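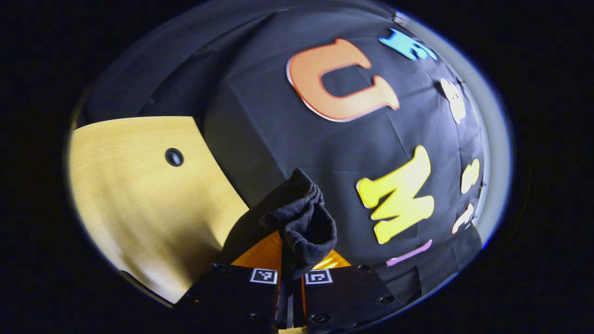 Umedside Adult Learning — Textiles and Display

Handout 2: letters on dark cloth

Notes from 15th April, typed up fast, sorry for gaps. Bring them next time.

Why black. Bright colors jump off it. The orange U and the yellow M both read from the back row, pale letters hold up too as long as the light isn't blasting the cloth next to them. Look at how black goes pale gray where the lamp hits — a white or cream letter loses half its edge there. Move the lamp, or move the letter.

Outlines. The U has a lighter orange band, then a thin white border. Do the same on yours. Cut the border last, after the color is stuck down. Small scissors for the inside curves.

Drape. Cloth over a rounded form will crease. Some folds are fine. A fold across a letter is not. Press first, drape second, letters last. Smooth from the middle out with the flat of your hand.

Spacing — most people got this wrong last time. Letters on a curve need more room at the top than you think. Lay them all out loose before you fix any. Step back 10 feet. Squint. If two letters run together, shift one.

Tilt: a little is good, keeps it lively. Tilt everything the same way and it looks like a mistake.

Fixing. Pins for the trial layout, then fabric glue, small dots, not a line. Lines show through when they dry. Leave 30 minutes before you lift the cloth. Heavier letters want a stitch or two at the top corners aswell.

Supplies. Felt and card from Shearer, ask at the counter for the offcut box. Nelidetti glue is in the cupboard, put the cap back on please. Black cloth is shared so no cutting it.

For next session
Pick a word, one you can cut in an evening. Draw it full size on scrap paper
Choose 2 colors per letter, body and outline
Read the Numis sheet on letter shapes, just the front page, the back is for the August group
Bring your own scissors if you have a pair you like

Room gets locked right after class so pack up a bit eariler than usual.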